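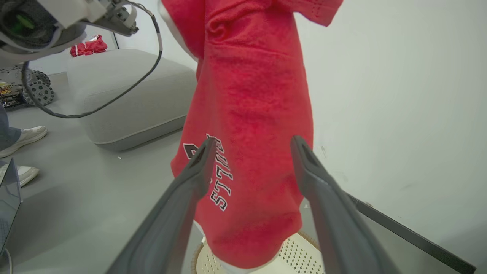 Figure 4. A red terry garment hanging between the two gripper fingers, seen from the wrist camera during the open day.

4.2 What the open day taught us

We had run the laundry task plenty of times in our own lab before we opened the doors in Brekitville on 2023-05-11, and I went in feeling pretty relaxed about it. Visitors change things! People wanted to stand close, ask questions and hand over their own sweatshirts, and Dela Aidoo (who was running the Pesby controller that day) said yes to nearly all of them.

Thick looped fabric gave us the most to talk about. A garment held from above falls into one long crumpled column, as in Figure 4, and the folds can swallow most of the lettering — so the print-based cue we leaned on in January is a weak one here. Senyo Zakaria suggested aiming for the lower hem instead, and we switched to that after lunch.

We logged 40 attempts in front of guests, each starting from a hanging garment with a woven basket on the floor. I'd have loved 100, but the chatting ate up our time (I did a lot of it myself). We kept the approach speed at the Pastano default throughout. The grasp scores are in the next section, next to the ones from our quiet sessions at Ansah.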